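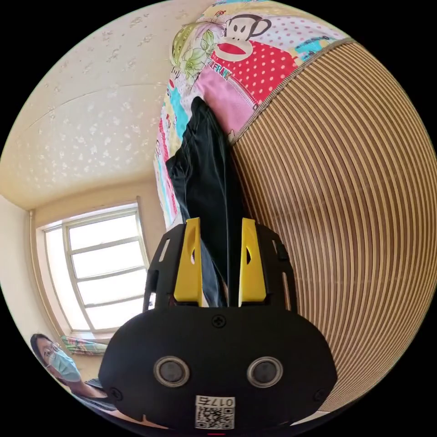
Landlord says condensation, I say leak. How do I tell?

Posted by Bit-na Hong, 4 September 2026

I rent a ground floor flat in Vutthorpe, in one of the older terraces behind the station. There is a damp patch on the back bedroom wall, low down, starting at the skirting board and going up to just under the window sill. It first showed in January and I wiped it with mould spray, which cleared the black spots but the paint has since bubbled and the plaster sounds hollow when I knock on it.

The letting agent (Onside) sent someone who looked at it for four minutes, said it was condensation and told me to open the windows more. I already open them every morning. I don't dry washing in that room and there is a gap behind the bed. The other outside wall in the same room is fine.

My water bill has not gone up much. It was £152 for the last half year and a bit less the time before. The boiler is on the other side of the flat, but the pipes to the bedroom radiator run under the floor somewhere near that wall.

Is there a way to find out what it is without paying for a surveyor? And if it is not condensation, who has to pay to put it right?

Abilio Herrero

Condensation on its own tends to show in corners, behind furniture and round window frames, and it is worst in cold weather. If the patch is still there at the end of summer I would look for something else.

Go outside first. Find the same bit of wall and check these:

Is the soil or paving higher than the damp course? It should be 150 mm or so below it. People lay patios on top of old patios and the level creeps up.
Is there a downpipe or gutter joint above it? Look when it is raining hard. Green staining on the brick is a good clue.
Is there a crack under the window sill, or is the groove on the underside of the sill blocked with paint? Water then runs back to the wall instead of dripping off.
Are the air bricks clear?

Then do the foil test. Dry a piece of wall with a hairdryer, tape a square of kitchen foil flat over it with all four edges sealed, and leave it for two days. Water on the room side means moisture from the air. Water on the wall side means it is coming through the wall. It isn't perfect but it costs nothing.

For the heating pipes, look at the pressure gauge on the boiler. If you have to top it up every few weeks there is a leak on that circuit. A small one won't show on your water bill at all.

On who pays: assuming you are in England on a normal tenancy, the outside of the building, gutters, drains and heating pipes are the landlord's job. Put it in writing with dated photos and ask for a reply by a set day. If you get nowhere, contact the council's private housing team. Keep paying the rent while it is going on.

Noh

had the same thing, was the gutter. £50 to fix and then months for the wall to dry. don't let them paint over it before it is dry

Nimar_481

Cheap damp meters are not much use on plaster, they go off if there is salt in the wall. I'd save the money. Also check the bath seal if the bathroom backs on to that room, you didn't say where it is.

Bit-na Hong

Thanks all. Bathroom is at the front so not that. There is a downpipe about a foot to the left of the window and the paving does look high now that I have gone out with a torch. I can't find the damp course, I think it has been rendered over. Foil is up. Boiler gauge is at 1.4 and I have written that on a bit of paper next to it.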